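Week 7 handout: Bin work, or why the toy box is still hard

Reading for this week: chapter 4 of the course notes, sections on grasping and on clutter. Bring your answers to last week's problem sheet.

Last week we looked at machines that repeat one motion on parts held in a known place. That problem was solved decades ago. Give the arm the same part in the same fixture and it will do the job all night. This week the parts are in a bin, and no one has lined them up.

Picking from a bin matters on the shop floor because so many parts arrive that way. It matters at home too. Emptying a toy box, sorting a drawer of cutlery and taking socks out of a basket are all bin work. The machine has to find one item among several, choose where to hold it, get the fingers in and come out again without hitting the walls.
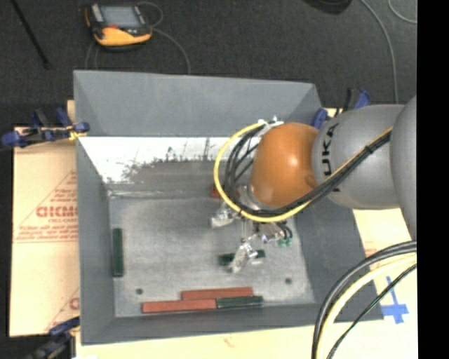
Department of Mechanical and Production Engineering – Goltoswood Technical College

Plain blocks in a bin are the easy end of the scale. They are rigid, their sides are flat, and a red or green block stands out well against a grey floor. Even so, position matters a great deal. A block lying close to a wall and parallel to it leaves little room for a finger on that side. Two blocks that touch end to end may look like one long block to a depth camera. The arm itself can also hide a part from view, so many systems take their picture before the arm moves in.

The walls are a limit on the arm as well. A sloping wall gives the wrist more room than a straight one, but cables on the outside of the arm need clearance too, and a planner that models only the bare arm will miss this. Mark it in your notes – it comes up again in the lab.

Worked figures. In the Thambiah exercise, a picking cell ran 2,670 attempts on mixed blocks. It failed on 49 of them, a success rate of just over 98 percent. Of those failures, 27 involved a block against a wall or in a corner. On a staffed line, a worker can clear a failed pick in seconds. In a kitchen with no one home, the job stops there.

So can machines do this chore yet? For rigid parts of known shape in a fixed bin, yes, and plants buy such cells today. For a household bin with soft, shiny or tangled things in it, not reliably. The arm is seldom the weak point. Most of the trouble is in seeing the item and deciding how to hold it.

For the next session
Read the Vustska case sheet, pages 1 to 3.
Sketch two ways to free a block that lies flat against a wall. Say which finger moves first.
Work out how many failures you would expect in 100 picks at the Thambiah rate.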